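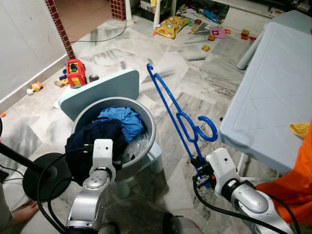
Everyone in manipulation software wants to talk about the policy. Bigger model, longer horizon, more data. Fine. But most of what breaks on my desk is the boring layer under it, the part that decides who holds what and when to let go. Take laundry. Left gripper has a wad of navy cloth half over the rim of a basin, right gripper has one end of a blue hanger, and now two arms that were planned separately have to agree on something. Where is the collar? Which bit of that wad is the shirt and which bit is just more wad? Perception says "garment, 88 percent" and hands it over like that settles it.

It doesn't. A confidence score on a lump of cloth is close to meaningless. I've run Flendano's planner and I've run Kostero, and both want a pose. Cloth has no pose! So you write glue code. Then glue for the glue.
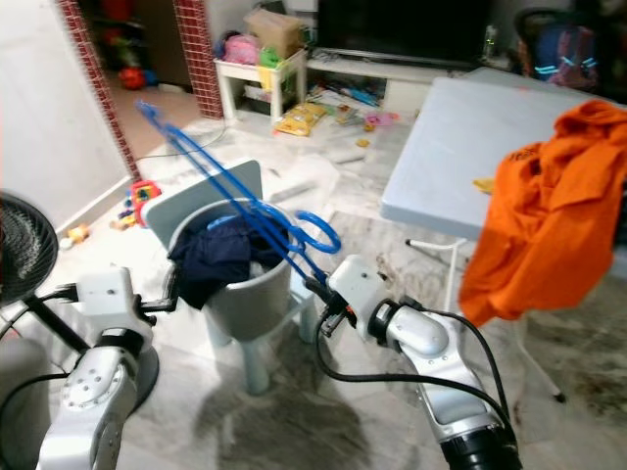
My position, for what its worth: stop planning the motion and start planning the grasp state. Is it held, by how much, would it survive a tug. Cuvo gets nearer to this than anyone, you can at least log a slip event without patching the driver. Still took me 9 evenings to get two arms sharing one clock. Nine. Over a timestamp.

And tooling. Replay tools are awful. I had a run at 80 Hz on one arm and something slower on the other, and the viewer just smoothed it all over and showed me a lovely lie. Begum's viewer shows the gaps, ugly as anything, and I found the bug before lunch.

So fund the dull stuff. Clocks, logs, release conditions, a retry that knows why its retrying. The fancy model can sit on top, happy to have it. But if the left arm dosen't know the right arm is already holding the hanger, I don't care how many demos you trained on.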